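Dristley Bench Project: progress report to the Lanier fund
Period: April to the end of August
Submitted Saturday, August 30, 2025

Where we are against the plan

The proposal promised that by this point an operator could show the arm how to fit and remove desktop memory by remote control, and that we would have enough clean demonstrations to train on. The first half is done. The second half is done if one is generous with the word "enough", and the programme officer has asked us in writing to stop being generous with words, so: we have 40 demonstrations that passed review for removal, and 11 for insertion. The plan called for 40 of each.

Removal is the easy direction, as anyone who has dropped a screwdriver into a computer could have told us. Insertion needs the module square to the slot, the notch the right way around, and then a firm push at both ends, and the push is where our operators and our arm have had their differences.

What the operators see

All demonstrations are now driven from the wrist view, with the overhead monitor switched off. We resisted this for most of the winter. Operators prefer the overhead view and drive better with it, but the policy won't have it at run time, and a demonstration guided by something the policy can't see is a lovely record of a skill it can't learn. Two operators sulked. Throughput fell by the amount you would expect and has since come most of the way back.

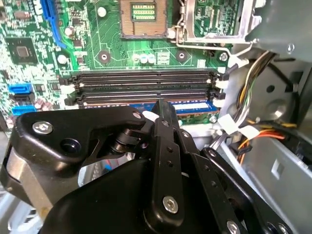 Figure 1. Wrist view during a memory task. The module with the blue spreader or label is in the lowest slot, partly hidden by the gripper.

The partial view of the module is typical and is our main technical complaint. The closer the finger gets to the work, the less of the work anyone can see. Operators have learned to line up on the white retention clips at the slot ends and go the last bit by feel, which brings us to feel.

Force feedback

The Prellus handset arrived in April, some weeks after the invoice for it. It passes contact force back to the operator's hand, scaled down. At the factory setting, seating a module felt much like leaning on a pillow, and operators kept pushing after the board had begun to bow. We have raised the scaling twice. The present setting is tiring, and sessions are now capped at 12 demonstrations per operator, after which the quality drops off and so does the conversation.

We also tried hand guiding, with the operator holding the arm directly. It gave smoother paths and a great many recordings with somebody's sleeve in them. We have kept it for teaching the approach and dropped it for contact work.

Parts and breakages

Six motherboards have been retired. Four had cracked latches. The remaining two had bent pins in the processor socket, a component which doesn't figure anywhere in the task. The sockets are left empty on the practice boards to save money, and they sit close enough to the memory that a finger link on its way somewhere else will pass right over them. 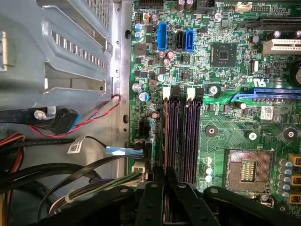

The approach path has been rewritten so that the arm lifts clear before turning. We have lost no sockets to it since. Cabling is a slower problem. We had intended to tie everything back out of the way, and were talked out of it by our own proposal, which says in bold that the method will cope with ordinary office machines. Ordinary office machines have wires in them. The wires stay.

Second site

The Văn workshop has agreed to run the same task on its own arm with our recordings. Shipping is booked and the customs form has been filled out three times, each in a different colour of ink by request.

Budget

Spending is under the line for equipment and over it for used computers. We ask permission to move the difference across. No new money is sought.

Next period

Bring insertion up to 40 reviewed demonstrations. Try a slimmer fingertip so the operator can see more of the slot. Run the first unattended trials on removal only, with someone standing beside the stop button.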